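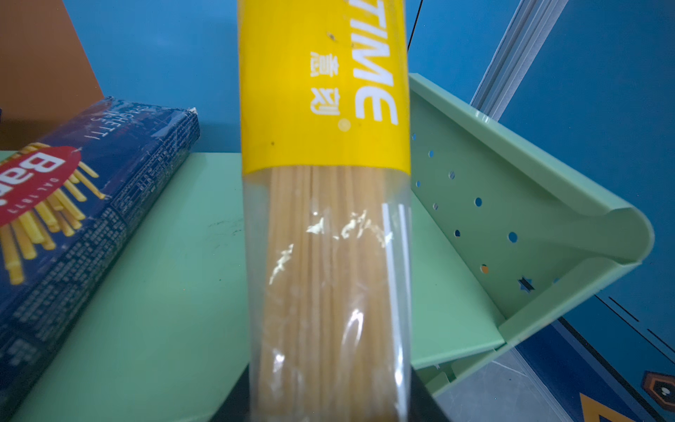 A small thread for people who run a web shop alone, like me. On Friday I got a mail that looked like it was from Husar, the service that sends my parcels. It said my account would be closed in 20 minutes.

The logo was right, the colors were right, and even my customer number was there. I think they took the number from an old shipping label. I clicked the link. Yes, I know.

The page asked for my password and then for the six-digit code from my phone. I had typed the password already when I looked at the address. It had one letter more than the real one.

I closed the page and called Anneli Laitinen, who helps me with the shop server. Her first question was if I use the same password somewhere else. I do. I did. For Murno also, where my customer list is.

So we changed Murno first, then the mailbox, then Husar. Anneli said the mailbox is the one to worry about most, as all the "forgot password" links go there.

Then she told me to look at the forwarding rules in the mailbox. I did not know this page exists! There was one rule I made myself in January and forgot – no strange ones.

She also made me log out all devices. It was a list of 10, and two were phones I sold years ago. Please look at your own list tonight.

I wrote to Husar support and they answered the next morning. They have a page for reporting such mails, but it is hard to find. Go to Help, then Account, then scroll to the bottom.

Yulan Yu asked me if customers must be told. In my case nobody logged in to Murno except me, the log shows it. I still wrote a short note on the shop page, and three people replied that they got the same mail.

Now I have a password manager. The first evening with it was terrible, the second was okay.

If you also got the Husar mail, can you tell me what sender name it had? Mine was "Husar Acount Team", with one c.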